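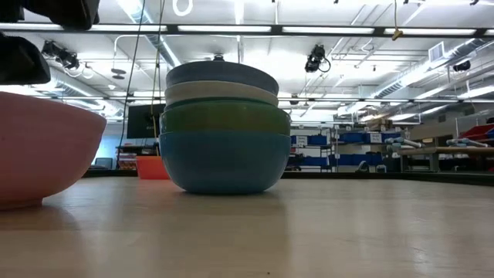
第四讲 釉与坯的配合:日用陶瓷的釉面缺陷

一、本讲范围

上一讲讲了坯料的配制和素烧。本讲讲釉,重点是釉和坯在冷却过程中的相互作用,以及由此产生的几类缺陷。釉上彩、釉下彩放在第六讲,本讲不涉及。

课前请读完讲义第三讲末尾的膨胀系数部分。没有做过素坯吸水率练习的同学,本讲第四节会看得比较吃力,建议先补做。

二、釉的组成

釉是熔融后冷却形成的玻璃层,附着在坯体表面。按作用分,原料可归为三类。

玻璃形成剂:主要是二氧化硅,来自石英、长石和黏土。二氧化硅含量高,釉的熔融温度高,硬度和耐酸性也高,膨胀系数则下降。

稳定剂:主要是氧化铝,来自高岭土和长石。氧化铝增加熔体黏度,使釉在竖直面上不易流淌。氧化铝过少,釉会流到器足甚至粘住棚板;过多,釉面发干、无光。

助熔剂:氧化钠、氧化钾、氧化钙、氧化镁、氧化锌、氧化硼等。钠和钾的助熔作用强,但会明显提高膨胀系数。钙在高温釉中用得最多,价格低,来源稳定。硼在中低温釉中常用,多以熔块的形式加入,直接用硼砂会溶于水,釉浆放几天后性能就变了。

着色剂不计入上面三类,用量按外加百分比计算。常用的有氧化铁、氧化铜、氧化钴和各种包裹色料。钴的着色力很强,称量误差对颜色影响大,小批量试验时要用精度足够的天平。铜除了发色以外还有助熔作用,加入后釉可能变得更流动。

三、膨胀系数与应力

坯和釉一起烧成,一起冷却。温度高时釉是液态,可以随坯体变形,没有应力。冷却到釉开始变硬以后,两者的收缩不再能互相迁就,差值就以应力的形式留在釉层里。

釉的膨胀系数大于坯,冷却时釉要收缩得更多,但被坯拉住,釉层受张力。玻璃的抗张强度低,张力超过一定限度,釉面就开裂。

釉的膨胀系数小于坯,冷却后釉层受压力。玻璃的抗压强度远高于抗张强度,适度的压应力对器物有利,能提高机械强度。日用瓷一般按这个方向设计,釉的膨胀系数略低于坯。压应力过大则出现剥釉。

判断方法:把釉只施在薄坯条的一面,烧后看弯曲方向。坯条向施釉面凹,说明釉受张力;向施釉面凸,说明釉受压力。坯条要薄,要架空支撑,否则看不出变化。

四、常见缺陷

1. 开裂(惊釉)

表现为釉面有细纹,有时出窑时听得到轻微的响声。也有几个月以后才出现的,多半是坯体吸水膨胀引起的,叫后期开裂。欠烧的陶质坯体最容易出现后期开裂。

调整:提高釉中二氧化硅的含量;用硼或镁代替一部分钠、钾;减薄釉层;在坯料中增加细石英;把坯烧得更致密。一次只改一项。

装饰用的开片釉是有意让釉受张力,用在陈设器上没有问题。餐具内壁不要用。

2. 剥釉

釉片从口沿、把手边缘等凸起部位脱落,碎片锋利。这类缺陷在餐具上比开裂危险,发现一件就应检查同窑的全部产品。

调整方向与开裂相反:减少二氧化硅,增加钠、钾。如果只在口沿出现,先检查坯体边缘是否过尖,修坯后口沿有没有用湿海绵抹圆。

3. 缩釉

釉在烧成中聚拢,露出坯体。原因多在烧成之前:素坯上有灰尘或油污,釉浆过细,黏土用量过多造成干燥收缩过大,釉层过厚。生釉层上已经能看到裂纹的,烧后大多会缩釉。

处理:素坯施釉前用微湿的海绵擦一遍,拿坯时不要用沾了护手霜的手。釉浆中的高岭土可以有一部分先煅烧再加入。

4. 针孔与气泡

坯体和釉料中的碳酸盐、有机物、硫化物分解放气,气体穿过釉层时留下孔洞。素烧温度过低、升温过快、最高温度下保温不足,都会加重。

处理:提高素烧温度;釉烧时在接近最高温度处保温 15 至 20 分钟;停火后的初段降温放慢一些,让釉面有时间流平。保温过长也有坏处,釉可能重新起泡。

五、案例:Collavgate 作坊的口沿剥釉

Collavgate 是一家做餐具的小作坊,产品为套碗和浅盘。Elba Troncoso 在那里负责配釉,下面的记录由她提供。

九月,作坊换了一批坯泥,新泥的商品名是 Romau,釉料配方没有改动。第一窑装碗 200 只,出窑时没有发现异常。入库检查时有 15 只口沿剥釉,都是白釉,其他颜色没有出现。

第一步,查烧成曲线,与换泥之前一致。第二步,用旧泥和新泥各做一组坯条,单面施白釉。旧泥坯条略向施釉面凸,新泥坯条凸得更明显。由此判断新泥的膨胀系数比旧泥高,白釉原有的压应力进一步加大。第三步,解释为什么只有白釉出现问题:这家作坊的色釉用的是另一个基础釉,钠长石比例高,膨胀系数本来就大一些。

解决办法是在白釉中减少石英,用钠长石补足。调整后做了三轮试片,确认没有走到另一头变成开裂,然后才投入生产。试验期间已入库的白釉碗全部停止发货。

案例中值得注意的是检查的时间。剥釉不一定在出窑时发生,出窑后至少放置一夜再做口沿检查,检查时用手指隔着布沿口沿走一圈。

六、餐具的检验

冷热冲击:把样品放入烘箱加热,取出后立即浸入冷水,擦干后用墨水涂抹釉面,再擦净,观察有无裂纹。做完的样品不再作为成品。

耐酸:用白醋浸泡切片,放一昼夜,冲洗后和没有浸泡的样片对照。釉面颜色变浅或失去光泽,说明釉不稳定,不能用于盛放食物的一面。含铜的釉尤其要做。这项试验只能作初步筛选,铅、镉溶出量必须送检测机构。

叠放磨损:套碗叠放时,上一只的底足与下一只的内壁接触。底足没有打磨,会在内壁留下划痕。出厂前底足一律用细砂纸水磨。

七、作业

1. 取本组的基础釉,石英用量分五档递增,其余原料比例不变,烧成试片。记录每片有无开裂,并说明变化的原因。

2. 做单面施釉坯条两根,素坯分别来自本组和邻组,比较弯曲方向和程度。

3. 从自己家里找一件有釉面缺陷的餐具,写出缺陷类型、所在部位、可能的原因,一页以内。

作业于 1月23日 前交到 309 室,试片背面用铁红写清组号和编号,用铅笔写的烧后会消失。烧成时间由 Wahyudi Hutapea 统一安排,需要改动的直接找他。

八、下一讲准备

内容为施釉方法:浸釉、荡釉、浇釉和喷釉。每人带三件素烧好的小碗,口沿完整,底足已修。釉浆由教室提供,口罩自备。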